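## Clearing a work surface that collects everything

Our counter has a marble pattern, and small electronics vanish on it. White plugs, gray headphones, white equipment in a clear bag: they sit there for a week before anyone puts them away. The dish rack shares the same top, so anything with a cord should go first.

- Bag loose equipment with its own cord. One bag per item.
- Loop the cord loosely. Tight wraps around the body of a plug strain the cord where it goes in.
- Keep the bag see-through so you don't have to open it to check.

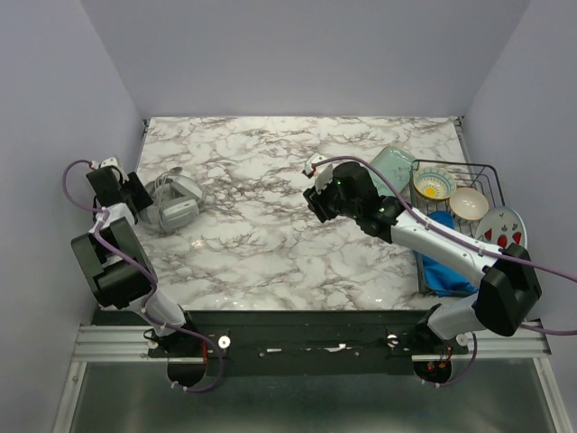 Labels go on the outside, low down, in marker. I use Zasora zip bags, the pack of 40, and one pack lasts us well past June. Squeeze the air out before closing or they won't stack in the drawer.

Headphones don't go in bags. Over-ear pairs get bent headbands if they're under other things, so ours hang up. Pick them up by the headband and wipe the ear cups with a dry cloth first. 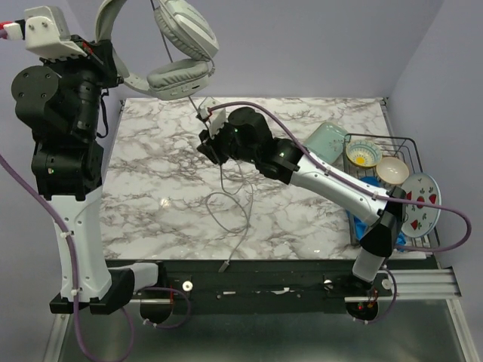 A hook needs to be 8 inches clear of the dish rack, more if your rack drips. The stick-on kind from Ivitz holds fine on painted walls. Press it for a full minute and leave it 2 hours before hanging anything.

Wipe the top last, back to front. Check along the veining with your hand, crumbs hide there.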